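4.2 Alert fatigue in small operations teams

It is worth saying a little more about how we came to the question of alerts, because it was not where we expected to spend our time. When we first sat down with the operations team at Plevetti, we had in mind a fairly modest study of how long people keep their server metrics and what they do with the older ones. What they wanted to talk about, over a good many cups of tea, was being woken up. The on-call person carried the phone for a week at a stretch, and in the month before our study began the monitoring system had sent out 900 alerts, most of them about disk space and short spikes in processor load that cleared before anyone could log in.

We grouped the alerts by the host that raised them and by the rule that fired, following the method set out by Symonenko in her earlier report on Rernex (Hanna Symonenko was also kind enough to read through our first set of groupings and put us right on several of them). Fifty rules were in use across the estate. Many had been copied from one service to the next with the thresholds left as they were -- quite understandable in a busy team, but it does mean that a limit chosen for a small mail relay ends up watching over a large database.

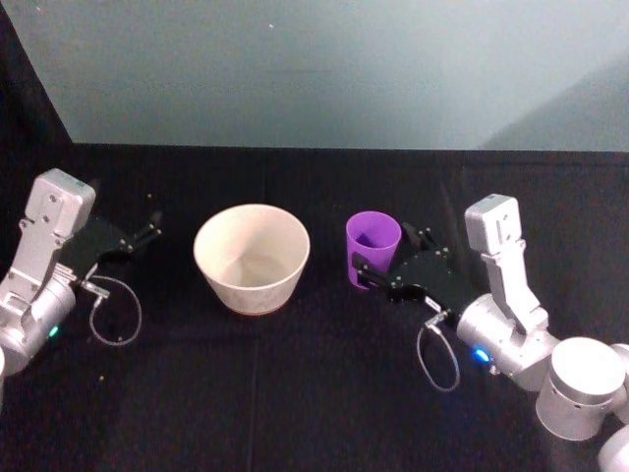 The thresholds themselves were kept in a shared file, and changes to it were rarely explained. We asked the team to add a short note to each rule saying who should act on it and what they should do first. Where nobody could write such a note, the rule was moved to a daily summary and no longer rang the phone. The summary was sent by Zevgate, the scheduling tool already in place, at nine in the morning, so there was nothing new to install and very little to learn.

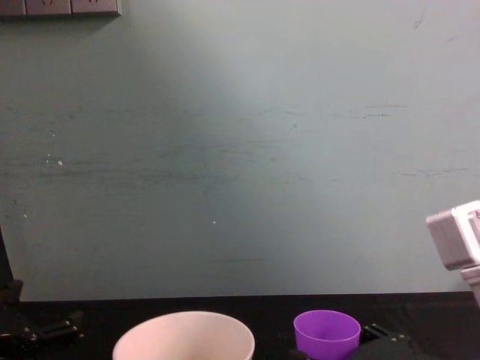 Should a rule be deleted if it has never led to any action?

We would keep it in the daily summary for two months first, as some faults are rare and the record of them is handy when a supplier asks.

Figure 5. Alerts per rule before and after the notes were added, sorted by the host that raised them.

The same approach was later tried at Gautam, where the team is smaller still and shares its on-call duties with the network staff. Their rules had grown up in a different way, mostly one at a time after an outage, and we found it much easier to trace each of them back to its author. We return to this difference in the next section, together with the interviews.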